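Vallthorpe terry hand towel: folding and handling review

The Vallthorpe is a plain terry towel in a light orange-tan, sold singly or as a pack of 2. I bought the pack in August and have judged it mainly on how it folds, a matter most towel reviews skip. All folding was done on a dark green cloth surface. Smooth worktops let terry slide about, and the results are harder to compare.
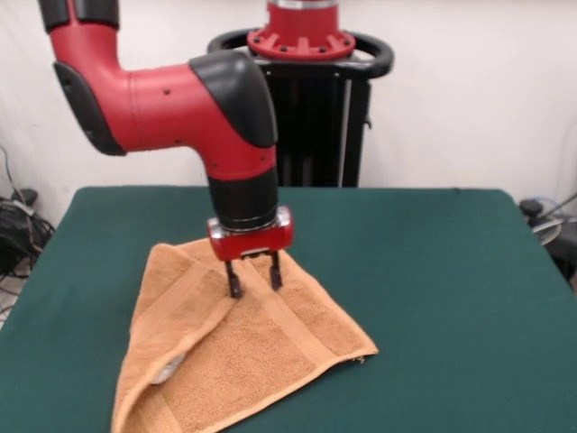

Clive Rowbotham

The pile is looped and of medium height. A woven border band runs across the cloth and reads as a smoother stripe, which makes a useful guide when lining up an edge. There is a small white label at one side. I would prefer it sewn flat, as it adds a slight lump when it ends up inside a fold.

Creases are moderately stable. A single fold pressed by hand along its full length stays down. A fold left unpressed rises again into a soft ridge, and a second fold laid over it will then sit out of square. Press first, then turn. 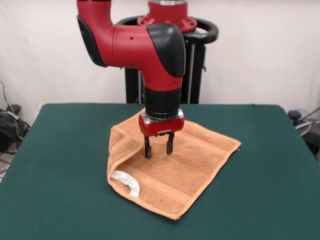 Orange-tan terry on the green tabletop.

Lifting is the weaker point. Held by one corner, the towel hangs in long, uneven pleats and has to be shaken out before it will lie flat. Two adjacent corners give a much better start. The corners themselves come to a fairly neat point, but the finishing is average: I found short loose threads on both towels and trimmed them before the first wash. 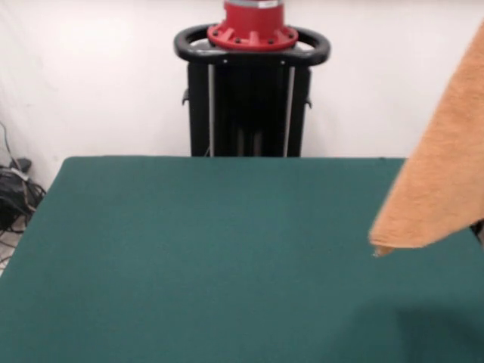
Towel hanging above the felt, pointed corner lowest.

For bathroom shelves I use halves, then thirds. The diagonal fold is less tidy in storage but suits a towel laid over a rail or the side of a basket. Bring one corner over to form a triangular flap and check the woven stripes in both layers before pressing. If they have wandered, the fabric has stretched on the bias and the flap should be opened and laid again.
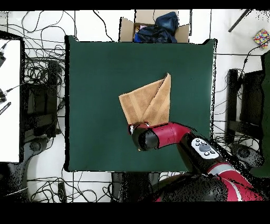
Partial diagonal fold on the square green mat.

Washed at 40 degrees with no softener, mine kept their shape well enough to fold to the same lines. Tumble drying made the pile fuller and the folded stack taller. Line drying gave a flatter, stiffer towel with sharper creases.

Good for the price if you fold by hand and own scissors. The Cestham has better hems but costs more and comes only in white.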